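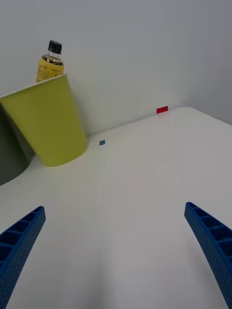 Heter fingers, open, from the wrist camera.

Last updated: April

I have been using the Heter finger set for seven weeks now, so I can write something more useful than my first impressions. For anyone who missed the earlier post, Heter is the soft-finger kit from Hovland. You get a pair of printed fingers, two adapter plates, a wrist camera bracket and a bag of screws. I paid 205 dollars for it, shipping included. The arm is the same one I have had all along.

Mounting took most of an evening. The adapter plates fit my gripper without any filing, but the instruction sheet shows the older bracket and the holes don't line up with the drawing. I wrote to Hovland and a man named Miloslav Hrnčiar answered the next morning with the right drawing attached. He said the sheet would be changed. Mine was printed in black and white and hard to read anyway.

The fingers bend around what they hold. With my old flat metal jaws I had to set the closing force for each object, and paper cups got crushed a lot. With these I leave the force at one setting and mostly forget it. I ran 60 pick-and-place cycles on one cup in the first week and the cup was still good enough to use. Heavier things are another matter. A full bottle slips if I take it near the cap and move fast. If I go slower and take it lower down, it stays put.

The camera bracket is the part I like less. It holds the camera at a fixed tilt and you can't change that without printing your own.
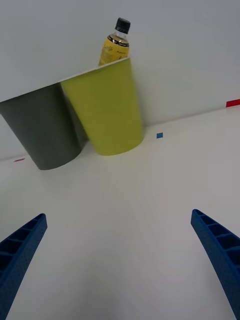
The bracket's tilt gives you a good view past the fingertips and a poor one of anything close to the palm. Hovland sells a second bracket with a steeper angle, but it costs extra and I think it should be in the box. The view also leans a good deal, so cups that are standing up straight look like they are falling to the left. My software doesn't care. I do, when I drive by hand, and I still overshoot. A small square of blue tape on the table helps me more than I expected, as does a bit of red along the wall, and I would suggest the same to anyone who drives from the camera picture.

Wear is hard to judge so soon. Hovland says to replace the fingers after 2,000 cycles. I am well short of that. Spare fingers are sold only in pairs, and Usell was out of stock both times I looked, so I ordered from Hovland directly.

Would I buy it again? Yes, for light objects. If you mainly move metal parts or anything with sharp corners, keep your old jaws. I am going to try the steeper bracket next and will add a note to this post when it comes.

Comments

Cirilo Tovar
Do they fit the smaller gripper too, or do you need different plates? My brother Faustino has one and wants to know before he orders.

Dean Blackburn
Same trouble with the bracket holes on mine. I drilled new ones before I saw this. Wish I had written to them first.

Evaristo Tlapale
Cirilo, different plates, sold separately. I have them on the small one and they work fine, but you lose a little opening width.

Contact | Copyright Flonstead Bench Notes | Back to top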